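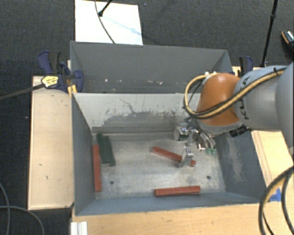

Reviews > Workshop > Storage > Drawers and Bins

Baird Tistach 4-drawer steel cabinet, one year in

I bought the Tistach last November, after my third plastic parts organizer split along the back and delivered nearly 400 wood screws into the space behind the water heater. Some of them are still there. The man at the hardware store in Sunthorpe said that steel was the way to go, and he said it with the calm of someone standing next to the steel ones.

The cabinet comes flat. I'd assumed it would come as a cabinet. Baird ships it as a stack of panels, a bag of bolts and a sheet of drawings with no words on it, apart from the word "Darnberg," which I took for an instruction and later learned was the name of the gray. There is also a Darnberg green. I'd have liked to know that at the store.

Assembly took me an evening and part of the next morning. The sides go together without much fuss. The drawer runners are another matter, because the left ones and the right ones are the same until you try to put a drawer in. Mark them with tape before you start. I didn't, and I took the thing apart down to the base at 10 at night while the rest of the house pretended to be asleep. The bolts are decent and the holes line up, which I can't say for the bed frame I built the same year.

Once it's up, it's up. It weighs about as much as a sulking teenager and is just as hard to move, so decide where it lives first. Mine is under the window because that's where I got tired.

The drawers are the good part. They run the full depth, they come all the way out, and they take weight without that awful sag in the middle. The bottom one holds every hinge I've ever taken off a door on the theory that I might need it. The next one up is plumbing. The third is sandpaper, most of it worn out, sorted by grit anyway. The top drawer was meant for measuring and marking tools and within a week was full of batteries, rubber bands, a bicycle bell and keys to locks I no longer own. I don't blame Baird for this.

Now the complaints. The dividers are thin, and they clip into slots that don't grip them. Open a drawer with any enthusiasm and they hop out and lie down. I folded a bit of cardboard into each slot and that fixed it, but it does take the shine off buying something made of steel. The label holders are the right size for the labels in the box and for no other label sold anywhere. And the noise! Shut a full drawer a little too hard and you'll hear it upstairs. A strip of felt along the back of the frame helps some.

The finish marks easily. Mine has scuffs on the front corners and a long scratch down one side from the time I tried to pass a ladder behind it. I've stopped minding. A workshop cabinet with no scratches belongs to somebody who does their work at a desk.

My neighbor Keir Hepburn has the 2-drawer version and likes it less than I like mine. He finds the drawers too deep, and everything small ends up at the bottom under everything big. He has a point. If you mostly keep tiny stuff, get something with shallow trays. If you keep lumps of metal, lengths of wood and things in coffee cans, the depth is what you're paying for.

The box claims the runners are good for 1000 openings. That seems low for a drawer, and I must be getting close with the top one, mostly looking for the pencil. So far it slides the way it did on the first day. The lock is a joke and came with one key, currently in the top drawer.

Would I buy it again? Yes, in green. I'd pay the extra for delivery too, having carried the box from the car in stages, with a rest on the neighbors' wall. I've kept one of the old plastic organizers for picture hooks and fuses, with duct tape across the back, and it sits on top of the Tistach where the two of them get along fine.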